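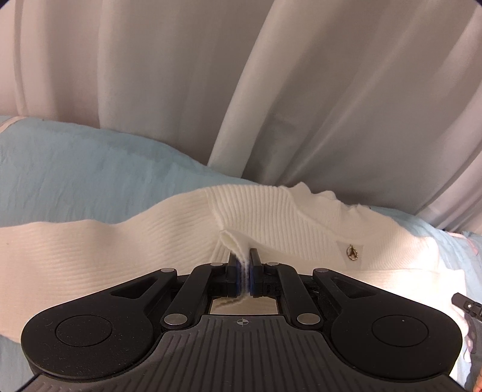

Narkholm Heritage Walk – Print Set and Map

Product details

A boxed set of photographic prints taken along the old harbour streets of Narkholm, with a folded walking map. The set covers the rope store, the customs house, the two chapels on Dulau Street and the row of fishermen's cottages behind the slipway. All the pictures were taken in winter, when the trees along the front are bare and the upper storeys can be seen from the road.

Each print is made from several exposures of the same view blended together, so detail is kept in both the sky and the doorways. Colours have been left close to how the stone looks on a dull day. The customs house is also supplied in black and white.

What is in the box

Prints on matt paper with a narrow white border
Folded map, printed on both sides, with the walk marked in red
Card with a short note on each building
Flat storage box with a lift-off lid

Item code: 353
Paper made by: Medex
Box made by: Devadiga

The map

The walk starts at the car park by the library and is 5 km long if you include the path out to the lighthouse. Leave that part out and you can turn back at the lime kiln. The path is uneven after the kiln and there is a stile, so it is not suitable for pushchairs. The rope store is private and can only be seen from the lane – please do not go into the yard.

The map was redrawn in July after the footbridge was moved upstream. Older copies show the bridge in the wrong place. If you have one, send it back and we will swap it free of charge.

Framing

The prints fit a standard ready-made frame with a mount. We do not sell frames. Keep them out of direct sun and away from damp walls. Fingerprints show on matt paper, so hold the prints by the border.

Delivery and returns

Orders are posted within 2 working days. The box is too deep for most letterboxes and may be left at your local depot. Unused sets can be returned within 28 days in the original packaging. Single prints ordered separately cannot be returned unless they arrive damaged.

Stock

128 sets in stock at last count. There will be a reprint if these sell, but the card will be shorter as the note on the chapels is being rewritten.

Page last updated 17/02/2025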